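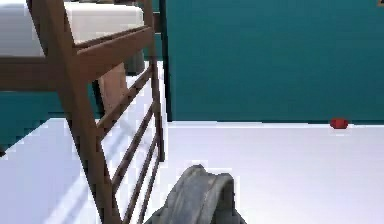
1/ Trenside robotics club, simulator week

We have 14 students this term and one real robot, so most of the work happens in simulation. The task is simple to say: drive across the room, pick up the red thing by the wall, bring it back.

2/ The chair is the hard part. The model has cushion, legs and a set of thin slats down the side, and the slats are where the planner gets into trouble. It looks through the gaps, finds white floor, and decides it can go that way.

3/ Perihan Çetinkaya's team fixed this by padding every obstacle in the map. It works, but with too much padding the robot won't go near furniture at all. They are on their third value now.

4/ Kamlesh Pant went a different way and left the map alone. He backs the robot up first, turns, then drives along the wall. Slower – but he got 30 clean runs in a row on Monday's build.

5/ For grading, each team gets 100 runs with a random start position. A run counts if the object gets back to the start square and the gripper never touches the chair. Touching the wall costs a point.

6/ Best score so far is almost 80. Most of the failed runs start close to the chair, with the slats on the left and the wall ahead. Starts from open floor are mostly fine.

7/ Someone asked why the walls are teal. It's the default room in Brunier, the simulator we use. You can change the color in the room file. Please don't do it in the shared copy, the color filter on two teams' code depends on it.

8/ Code freeze is tomorrow night. Sevim Kocabaş will start the graded runs after that and post the logs in the club folder. If your branch doesn't build, tell her before the freeze.

9/ The top 4 teams get time on the real robot. Bring a laptop and your own charger.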